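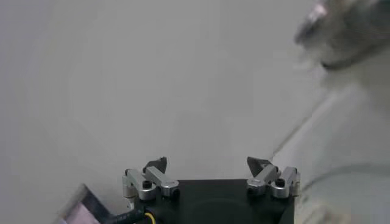 Which gripper should I start with if I only have time to look at one?
Start with the Serkodar folder. It has 1,017 episodes against 12 for the Makowska, and every one comes with the full controller log.

Bavby Gripper Trials, release 3

We ran both grippers through the same pick-and-place tasks, and the differences are so much fun to dig into! The release holds 3,519 log files — joint positions, finger width, motor current.

Makowska episodes from before June use the old controller, so don't mix them with the later ones.

Loader script: tools/baltedance

Last updated March 21, 2025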